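Lid on white latching storage box won't sit flat, what am I doing wrong?

Asked in Home Organization > Storage and Containers
3 answers

I have a white plastic storage box with a black latch at each end of the lid. I bought it from Nolport so that my tax papers would stop living in a grocery bag. It closed fine in the store. At home, one end goes down and the other end comes up, like a seesaw with a grudge. If I lean on the high end I can get that latch to catch, and then the first one pops open loud enough to scare the cat.
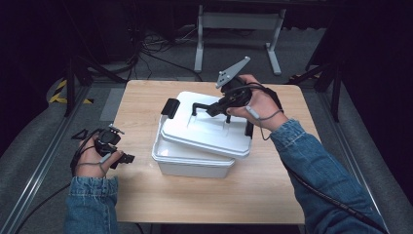 Things I've tried so far: turning the lid around, pushing harder, taking half the papers out, and leaving a dictionary on it overnight. The dictionary helped until I took the dictionary off. I have 3 of these and the other two behave. Do I return it, or is there a trick? I'd like this settled before April for obvious reasons.

Posted March 5, 2026

Answer 1 (marked helpful by asker)

Swap lids with one of your good boxes before you do anything else. If the bad lid rocks on a good box, it's the lid. If a good lid rocks on the bad box, the rim is bent. It takes a minute and the dictionary can go back on the shelf.

If it's the lid, run hot tap water over it in the tub until it has some give, then lay it on a flat counter with something heavy on top and let it cool all the way. Don't use boiling water. I did that to a Sellum lid and now it's a very shallow bowl.

Also, open both latches all the way out before you put the lid on. On mine, a latch that's hanging straight down likes to get caught between the lid and the lip of the box, and then you're pressing on the latch and wondering why it won't go. Set the lid down level, press the middle, then do the latches. Doing one latch first pulls the whole thing crooked.

Answer 2

just get a Flava box, the lid is on a hinge

Answer 3

What's the return window? Mine was 90 days at the Nolport near me but I had the receipt. Check that the receipt isn't in the box.

I had the same trouble with a Kuo bin and it was a folder tab sticking up at one corner. You said you took half the papers out. Was it the right half?

Comment from asker: It was the latch. Both out flat, lid down, press in the middle, click click. The receipt was in the box.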